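Lindside Tenants' Newsletter
Storage, moving and the shared basement

Basement storage: what changes in February

The storage rooms under the Lindside building will be reassigned in February. The last full reassignment was before the north stairwell was redone, and the list of who has which bay no longer matches what is on the doors. If you rent a bay, please read this through even if you don't plan to change anything.

There are 59 bays. Each one goes with a lease, and the bay number should be on the second page of yours, under the parking line. If your lease shows a dash where the number should be, you don't have a bay at the moment and can ask to go on the waiting list at the office. The list is kept in the order people sign up. Having lived here longer does not move you up it.

New door tags will go on during the first half of the month. The old paper tags will come off at the same time, including the handwritten ones. Please don't put your apartment number or your name on the outside of the door. The tag shows the bay number only, and the office keeps the rest.

Padlocks stay your own. Any lock that fits the hasp is fine, though the very thick shackles sold for bikes don't go through. If your lock has rusted shut, the office can cut it off while you are there. Bring something that shows your address.

What can go in a bay

The rules have not changed, but several bays were over the line at the last fire inspection, so they are printed again. No paint thinner, gasoline, propane or other fuel. No car batteries. No food, and that includes pet food and birdseed, even in a sealed bucket. No mattresses unless they are in a zipped cover. Tires are allowed, up to one set.

Keep everything 19 inches below the sprinkler heads. In most bays this means nothing above the painted line on the back wall. The line is faint in the bays on the boiler side and will be repainted once those are cleared.

The aisle is not part of anyone's bay. Strollers, sleds and shoe racks left there will get a note, and after two weeks they go to the cage by the elevator. Items in the cage are held until the end of the following month.

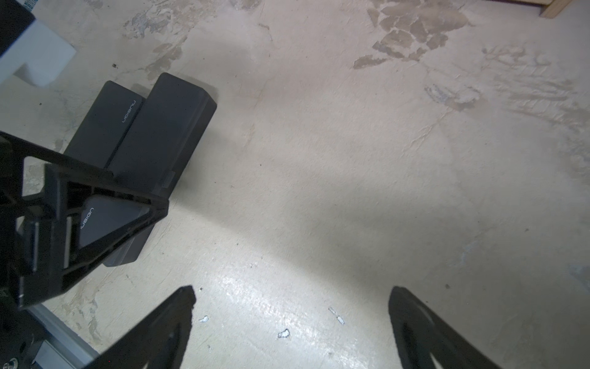 Moving and packing

Floors first. The basement floor is bare concrete and it takes up moisture in spring. Cardboard set straight down on it will be soft at the bottom by May in a wet year. Put a pallet, a couple of boards or a low shelf under anything made of paper or cloth. The office has a stack of used pallets that tenants may take for nothing. They are behind the recycling room door and you don't need to sign for them.

Marks on the floor are old and are not charged to anybody. Please don't try to scrub them out with bleach. A fresh oil leak is another matter and should be reported the same day so it can be covered with absorbent before people track it upstairs.

Packing foam is the most common thing found in the wrong bin. The rigid white kind does not go in the blue recycling carts here. Break it down and put it in the regular trash, or take it to the Bratetti transfer station, which has a separate drop for it inside the gate on the left. The station wants it clean, with the tape pulled off. Foam peanuts are not accepted there. Tarawneh Shipping on the corner will take peanuts and air pillows for reuse if they are bagged.

Boxes from electronics are worth keeping only as long as the return window runs. A good many bays are half full of them. Flatten what you can. If you want to hold on to the original packing for a later move, nest the smaller boxes in the larger ones and write the contents on the side, where you can read it without unstacking.

Moving trucks may use the loading space behind the building for up to 2 hours. Longer than that needs a permit from the office, which is free but has to be requested the week before. The elevator pads are hung only when a move is booked. If you arrive and the pads are not up, ring the office before you load anything.

Renting a cart or a dolly

The two flat carts are back from repair at Flidano Hardware and have new wheels. They are signed out at the office against a set of keys. Please return them to the office and not to the lobby. The hand dolly is still missing a strap, so bring your own if you are moving a refrigerator or a washer.

Carts are not to be left in the basement overnight. The aisle door won't open fully with one parked behind it.

Dates and numbers to keep

Clear the floor in front of your door before the tags go on. You don't need to be present and your bay will not be opened.

If you want to give up your bay, say so in writing before the end of January and it will go to the next person on the list. The storage charge stops with the February rent. Keys to the basement door should be turned in at the same time.

The code for the outer door changes once the tags are done. The new one will be in your mailbox. The storage line at the office is extension 1387 and is answered until 4:30 in the afternoon. Messages left after that are returned the next working day.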